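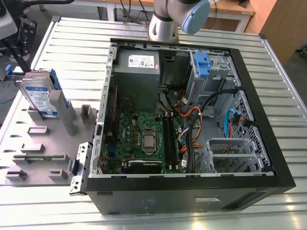 Abb. 1: Geöffneter Desktop-Rechner, Netzteil oben links, Hauptplatine darunter.

Einheit 4: Was heißt hier »Lebensdauer«?
Skript zur Vorlesung Technikgeschichte und Konsum, Stand November

Vorbereitend zu lesen: der Aufsatz von Ritva Saarela (im Semesterordner), wenigstens die ersten beiden Abschnitte. Wer nur die Zusammenfassung liest, bekommt das Gegenteil dessen mit, was im Methodenteil steht.

4.1 Der Begriff

Kaum ein Wort wird in der Debatte über Elektroaltgeräte so großzügig verwendet wie »Lebensdauer«. Gemeint sein können:
- die technische Lebensdauer (bis zum Ausfall ohne Reparatur)
- die Nutzungsdauer beim Erstbesitzer
- die gesamte Nutzungsdauer über alle Besitzer
- die Verweildauer im Haushalt, Schublade und Keller eingeschlossen

Zwischen der zweiten und der vierten Größe können Jahre liegen. Werden sie vermischt, lässt sich so ziemlich jede These belegen. Prüfen Sie bei jeder Zahl zuerst, welche der vier gemessen wurde. Fehlt die Angabe, ist die Zahl für unsere Zwecke wertlos, auch wenn sie überall zitiert wird.

4.2 »Früher hielt alles länger«

Die Behauptung ist alt und schlecht belegt. Wir sehen heute die Geräte, die überlebt haben; die übrigen stehen in keiner Küche mehr. Wer vom Mixer der Großmutter auf die Mixer ihrer Zeit schließt, zieht eine Stichprobe aus den Überlebenden. Hinzu kommt der Preis: Gemessen am Monatslohn kosteten viele Geräte ein Vielfaches, und entsprechend lohnte sich die Reparatur. Das sagt etwas über Löhne, über Qualität zunächst gar nichts.

Umgekehrt folgt daraus nicht, dass die Hersteller unschuldig wären. Verklebte Gehäuse und fehlende Ersatzteile sind dokumentiert. Ob dahinter Absicht steht oder bloß Kostendruck, lässt sich von außen meist nicht entscheiden, und ich rate davon ab, es in einer Hausarbeit trotzdem zu tun.

4.3 Fallbeispiel Partanen

Die Firma Partanen warb mit einer Befragung, nach der Kunden ihre Geräte »deutlich länger« behalten. Verschickt wurden 2.433 Fragebögen, ausgewertet 221. Wer antwortet auf so ein Schreiben? Vermutlich Leute, die das Gerät noch haben. Gefragt wurde zudem nach dem Kaufjahr aus der Erinnerung. Eine Vergleichsgruppe gab es nicht, »länger« als was, bleibt also offen.

4.4 Der Drindex

Der Drindex fasst Reparierbarkeit, Ersatzteilpreis und Dokumentation zu einem Punktwert bis 1.000 zusammen. Mercedes Ñahui hat die Gewichtung kritisiert: Ein gutes PDF kann ein unbezahlbares Ersatzteil ausgleichen. Ich halte den Einwand für richtig. Ihr Gegenvorschlag, nur noch den Preis zu werten, überzeugt mich allerdings ebenso wenig, denn ein billiges Teil nützt nichts, wenn man zum Einbau das Gehäuse zerstören muss.

Aufgaben bis zur nächsten Sitzung

1. Suchen Sie eine Pressemeldung mit einer Angabe zur Lebensdauer und ordnen Sie sie einer der vier Größen aus 4.1 zu. »Unklar« ist eine zulässige Antwort, muss aber begründet werden.
2. Wie müsste die Befragung aus 4.3 angelegt sein, damit sie etwas aussagt? Eine halbe Seite genügt.
3. Freiwillig: Saarela, Tabelle 2, nachrechnen. Ich komme auf andere Werte.

Abgabe über den Kursordner, bis 18 Uhr am Vortag der Sitzung.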